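Peswood opens its doors to show kitchen-clearing robot in simulation

30 March 2026

Visitors to the Peswood workshop got a look at a project that has been running since January. The building was open for most of the afternoon, and some 40 people came through, most of them from nearby companies and from the two high schools down the road. Coffee was set up in the hallway and the demonstrations ran in the large meeting room on the ground floor.

The project is a joint effort between Fosus, which writes the control software, and Skanonia, which runs kitchens and dining rooms for schools and offices. The two companies want a robot arm that can clear a table after a meal, put dishes where dishes go and put food containers somewhere else. Skanonia says sorting is the job its kitchens have the hardest time staffing, especially in the early afternoon.

Much of the work so far has been done on a computer. Fosus builds the table, the arm and the objects as a simulated room, tries a task there many times over, and changes the program before anything is run on a real arm. Staff said this lets them make mistakes without breaking mugs. It also means that two programmers can work on the same task at the same time from different desks.

The demonstration took place in one of these simulated rooms, shown on a wall screen with a keyboard in front of it. A Fosus engineer typed in short requests and the group watched the program respond. Visitors were then invited to come up and type their own. 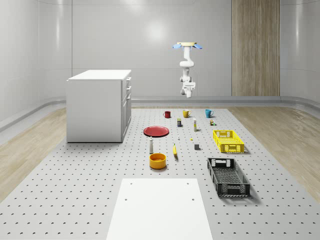 Fosus has been working on how its program handles requests that name an object by its color or by what it is next to. Earlier versions could find "the mug" but had trouble when there was more than one to choose from. The room used for the open day puts that to the test, with a red, a yellow and a blue mug close together at the back of the table, and a yellow crate and a black one over on the right. A person asking for "the yellow one" could mean several things, and the program is supposed to ask which before it moves.

It did so most of the time. When a student typed "put the yellow one away," the program answered with a short question on the screen, and the student picked the banana. The arm took it to the black crate. On another try the program did not ask and went for the mug, and the engineer stopped the run and started again. Fosus keeps a log of such runs and said the ones from the open day would be added to it.

The afternoon was split into 16 short runs. In four of them the engineer had to step in, either to stop the arm or to reword the request. The other runs finished without help, although a few were slow. One visitor asked why the arm waited so long over the plate before going down to it. The answer was that the program compares several ways of gripping a flat dish, and that plates remain harder for it than mugs or bowls.

There were also questions about the arm hanging from above. Skanonia asked for that layout early on, because floor space in its dish rooms is tight and people have to be able to walk past with carts. Hanging the arm keeps the area beside the table free. It does make cleaning the arm more of a chore, and the two companies have not settled on how that will be done in a working kitchen.

A teacher wanted to know whether the robot would replace the people who clear tables now. Skanonia's answer was that it expects to keep the same number of staff and move them to food preparation and serving. The company said it would talk with employees at each site before anything is installed.

The next step is a trial with a real arm in a back room at Zapata, the office building on the north side of town where Skanonia runs the cafeteria. The trial is planned to last 30 working days. Trays will be brought to the robot from the regular lunch service, and a kitchen employee will be present whenever it is running. The companies have not set a date, as the ceiling in the room needs to be checked for load first.

Fosus said the software will stay the same for the trial, apart from changes that come out of the open day. One of them is already on the list. Several visitors found the text on the screen too small to read from the second row of chairs, and kitchen staff will be standing farther back than that.

Peswood plans to hold another open day once the trial is over. Schools that would like to bring a class can sign up at the front desk. Groups are limited to the number of chairs in the meeting room, and students need a signed form from their school.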